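The Second Life of Packaging

At Vudby, the household reuse program directed by Carola Schmieder, sorting begins on Friday at a single table. Egg cartons, paper bags and paper cups are assessed for further use before anything is sent for recycling.

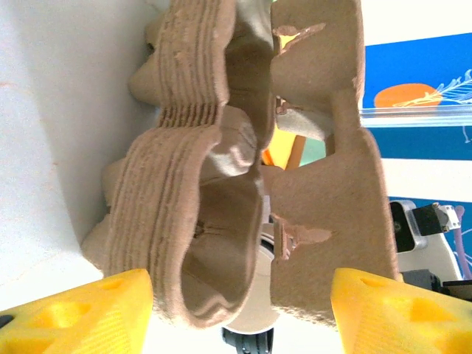
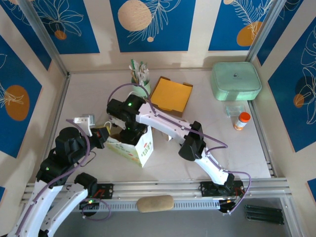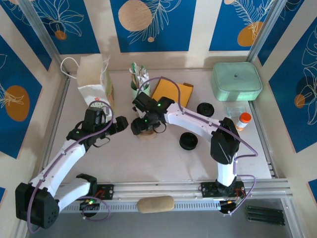
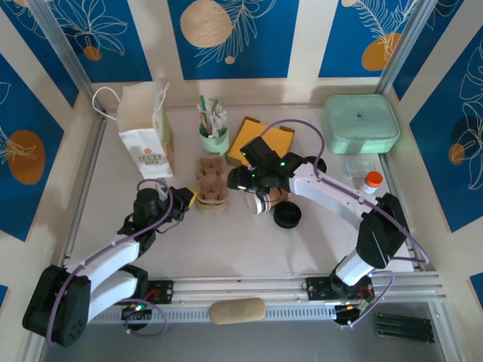

What Is Kept

Molded pulp with torn patches remains suitable for seed starting. Bags with sound handles are returned to the Ballesix shop. The program received 1,353 items in February, of which 400 were cartons. Stir sticks and straws are stored upright in a cup.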